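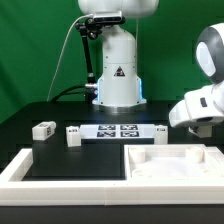 图 4-1 双臂工作台:绿色背景布、深度传感器与带标记的工件

分类:工坊自动化 > 搭建手册 > 第 4 章

4.2 传感器安装与标记板标定

本节适用于在 Burnmont 共享工坊或家中自行搭建的双臂工作台,控制端为 Macaraeg 2 版。开始前应已完成 4.1 节的底座固定与通电自检。

注意:标定期间两台机械臂均须处于低速模式。手部进入工作区之前,先按下急停。

一、台面与背景

1. 台面使用黑色哑光面。反光的桌面会使深度图出现空洞,可铺黑色薄毡处理。
2. 在台面后方挂绿色背景布,下沿低于台面后缘,拉平褶皱。
3. 关闭直射台面的射灯,保留顶部漫射光。

二、深度传感器

4. 将关节支架立于后方机械臂一侧,各关节旋钮先拧至半紧。
5. 装上传感器,镜头朝向台面中部,调整俯仰角,使整块标记板和前方白色托盘同时进入视野。
6. 由下至上依次锁紧旋钮。锁紧后用手轻推支架末端,读数漂移超过 2 mm 时重新锁紧。
7. 数据线从台面后缘走线,留出余量。线缆不得跨过机械臂底座,也不得与电源线捆扎在一起。

说明:支架位置一旦改动,哪怕只松过一个旋钮,也须从第 8 步重做。

三、标记板

8. 将四标记白板平放于台面中部,标记面朝上,板边与台面前缘平行。
9. 在 Macaraeg 中打开“标定 > 平面”,确认四个标记全部识别。识别不全时先检查反光,再检查曝光。曝光初值设为 88。
10. 点击“采集”。程序取 181 帧求平均,其间不要触碰台面。
11. 残差显示为绿色时保存。显示为黄色时可以使用,但不建议做插装类任务。

四、工件与托盘

12. 白色方块放在标记板两侧,带标记的一面朝向传感器。方块标记尺寸小于板上标记,须在“工件”页单独填写边长,填错会造成深度方向的整体偏移。
13. 前方托盘贴紧台面放置,内侧的短圆柱用作定位参考。托盘与圆柱的模型文件在 Fustitz 目录下,打印后应去除底面毛边,否则托盘会翘角。
14. 令右侧机械臂夹持一个小方块,以低速移至标记板右侧上方并悬停,比较程序给出的位置与实测位置。

注意:夹持力从最小档起调。打印件壁薄,夹持力过大会压裂侧壁,裂纹在白色材料上不易察觉。

15. 双臂同时运行前,在“禁区”页设定两臂的共用空间。后方机械臂的肘部活动范围较大,禁区高度应留足。

五、常见情况

标记时有时无:多为打印纸起泡或覆膜反光,重新粘贴哑光标记。
底座灯带为蓝色但机械臂不响应:查看控制端是否仍停在示教状态。此项仅适用于 Wiltby 固件。
日志报错 1992:传感器时间戳不同步,拔插数据线后重启采集服务。

本节修订:2026年2月

分享 14 收藏 37 评论 4

评论

焊锡不沾手:第 6 步很有用。我之前从上往下锁,每次锁完角度都变。

木工区常客:白托盘换成灰色材料行不行?白色在我这里老是过曝。

三号工位:回楼上,可以,模型不用改,曝光要重新调。我用灰色跑到现在没出问题。

qingsong_k:工件边长填的是黑框外沿还是连白边一起算?手册里没写清楚,我按黑框外沿填的,偏移消失了。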